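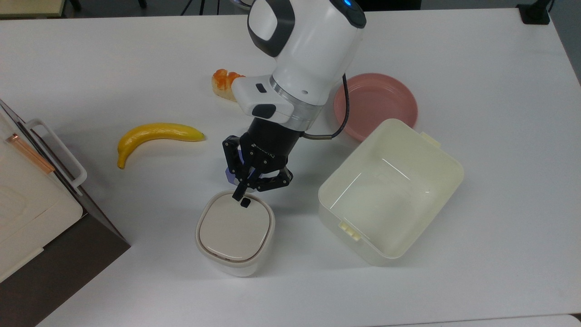 3 min read

Mavance opened its Plamville test room to visitors in June. The engineer on duty took questions between runs of the kitchen task.

"The lid is the hard part," she said. "Picking up toy food is mostly solved for us. A small lid leaves very little margin."

The team has logged 1089 runs and wants 3000 before the software goes to Jekmont for review.

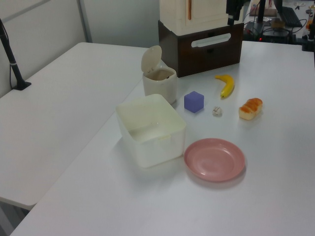

Asked about speed, she was brief. "We cap it. Accuracy first, then we raise the limit in steps of 20 per cent."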